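Section 3: Entering your dog in the Trurkville Stamp Album

Welcome back! By now you should have your club account working, and your dog should show up under My Dogs with the right name and breed. If the breed line is still blank, please go back to Section 2 before you carry on, as the entry form won't open without it.

1. Sign in and choose Album Entry from the menu on the left. On a phone the menu hides behind the three short lines at the top.

2. Pick your dog from the list. Families with several dogs may enter up to 3, but each one needs its own form.

3. Add your photo. A head-and-shoulders picture in daylight works beautifully at stamp size, and your dog's ears should have a little space above them - stamps lose a sliver on every side when they are perforated.

Note: Photos with a date printed in the corner can't be used, however lovely the dog.

4. Write your dog's story in the box underneath. You have 398 characters, spaces included, so tell us the one thing you'd tell a neighbor over the fence. Gunnel Hägglund reads every single story and is very fond of the ones about muddy walks.

5. Press Save Draft, then Preview. Check the spelling of your dog's name with great care, as it will be printed just as you typed it.

6. When you're happy, press Send Entry. Entries close on Sun 19 September, and a confirmation should reach your inbox in roughly 10 minutes.

Caution: Once an entry is sent, the photo is locked. To swap it, you'll have to withdraw the entry and start again from step 1.
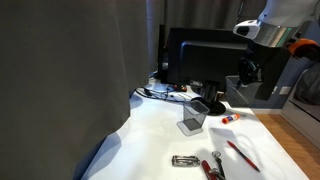 Fig. 21. Table with monitor, seen from behind.

7. If you would like to hand in a paper form, bring it to the Nirnthorpe desk and ask for Aino Lehtinen. She can scan prints too, and you'll get them back the same day.

Note: Dogs registered with the Tangen branch keep their old membership number. Type it without the dash.

Section 4 covers ordering your finished stamp sheets.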